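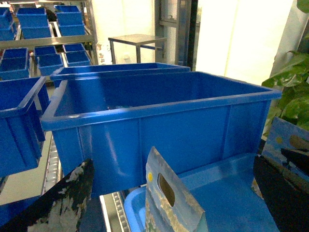
4. Setting up the bag drop counter

This section covers the Terkex bag drop software at a passenger terminal where ships turn around on the same day they arrive. It assumes that the counter PC, the tag printer and the belt scale are installed and that the terminal profile from Section 3 has been loaded. Bags with wheels and a handle go on the belt as they are. Small or soft items go in an open crate, and any rigid crate with a smooth rim will do; the blue plastic kind with ribbed walls, as shown, stands up well to stacking. Enter the empty weight of the crate in the counter settings before the first departure is opened, or every crated item will be recorded as too heavy.

4.1 Before you start

You need:
- an operator account with the Supervisor role
- the sailing list for the day, already imported
- one full roll of tag stock in the printer
- the empty weight of the crate type used at the counter

Note: A counter can be set up while other counters are in use. The belt cannot. Stop the belt at the wall switch before you zero the scale.

4.2 Register the counter

1. Sign in at the counter PC and open Terminal > Counters.
2. Select Add counter. Type the counter number as it appears on the sign over the desk.
3. In the Berth field, pick the berth the counter will serve. At a terminal with a single berth this field is filled in and grayed out.
4. In the Zone field, pick the baggage hall zone. The zone decides which cart the tag sends the bag to.
5. Select Save. The counter appears in the list with the status Closed.

If two counters are given the same number, the second one is saved with a suffix (2A) and cannot be opened until it is renamed.

4.3 Zero the scale and enter the crate weight

1. Clear the belt.
2. Open Counter > Scale and select Zero. Wait until the reading is steady.
3. Place an empty crate on the belt and select Read container weight.
4. Compare the reading with the weight you have on record. If they differ, zero the scale again and repeat step 3.
5. Select Store as default container.
6. Remove the crate. Enter the bag weight limit. The factory setting is 70 pounds.

CAUTION: Do not lean on the belt frame while the scale is being zeroed. A false zero is stored like any other and stays in force until the next one.

Note: Only one default container can be stored for each counter. If a counter uses crates of more than one size, leave the default blank and have the operator select the container for each item.

4.4 Link the tag printer

1. Open Counter > Printer and select Find.
2. Choose the printer whose serial number matches the label on the underside of the unit.
3. Set Tag length to Long for ship departures. Short tags are meant for day excursions and leave out the deck and cabin lines.
4. Print a test tag. The bar code must be clear of both edges of the stock.
5. Scan the test tag with the hand scanner. The screen shows TEST TAG OK. 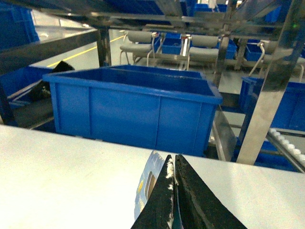
If the scanner does not respond, print the tag again with Darkness set to 5. The factory setting is lower and suits the heavier Ilier stock. Thin stock needs the higher setting, and so does any roll that has been stored in a damp hall. Tear up test tags when you are done with them - a test tag left on a bag will stop it at the first sorting point.

4.5 Open a departure

1. Open Departures and select the ship.
2. Check the sailing time against the berth schedule. The list is imported once, at 4:30 a.m., and later changes to the schedule are not picked up.
3. Set the bag drop closing time. It must fall at least 33 minutes before the gangway closes.
4. Select the counters that will take bags for this departure.
5. Select Open. The status of each counter changes to Open and the desk sign lights up.

A counter can serve two departures at once only if both use the same berth. At Nundmont, where both berths share one baggage hall, the Jang berth controller has to be set to Shared first (see Section 6).

4.6 Messages during setup

E11 Scale not steady: The belt is moving or something is touching the frame. Stop the belt and zero again.
E14 Container heavier than limit: The bag weight limit was left empty. Enter it and store the container again.
E20 No tag stock: Load a roll and close the cover until it clicks.
E22 Zone missing: Go back to 4.2, step 4.

For any other code, write down the counter number and the code and pass them to the site administrator. For Nundmont this is Sofia Peixoto, terminal systems desk.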